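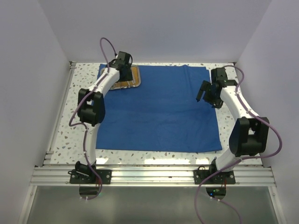 Why does the left arm drop off the bus when it reaches to the back of the table?
The cable was clipped too tightly at the elbow, so at full reach it pulled on the gripper connector until the data line opened. Refitting it with more slack between the clips cured the fault.

Ticket: Forkidow build, left arm, intermittent loss of gripper
Opened by: Arne Kohlhase
Replies: Imke Petersen
Status: closed

Arne, May 10, 2023
Left gripper stops answering during the cloth routine. Always on the far reach, never near the base. Right arm runs the same script mirrored without errors. Controller log gives "no response, ID 47" and then the whole left chain times out. Power cycle brings it back until the next far reach.

Imke
What is the return delay set to? And is the supply sagging?

Arne
Delay was at the default. Raised the read timeout to 1000 ms, no change except a longer wait before the error. Supply holds steady on the meter while the arm moves. Swapped the two controller boards over. Fault stayed with the left arm, so the boards are cleared.

Imke
Then it is the cable or the last connector. Turn torque off, move the arm by hand and poll the gripper at the same time.

Arne
Done. 770 polls with the arm folded, none lost. Extended to the back, it fails within a few seconds. Pushing the plug in with a finger brings the replies back. The clip below the elbow was holding the cable taut.

Imke
Open the clips, start again from the gripper end and leave a proper arc there. Check the crimp before you refit it.

Arne
One crimp was loose and has been redone. Clips moved, arc left above the gripper and a wider bend outside the elbow. Polled again at full reach, none lost. Ran the routine for 2 hours with no timeouts. Read timeout put back to the old value.

Kernum workshop, Clerville | Contact | © Kernum | Back to top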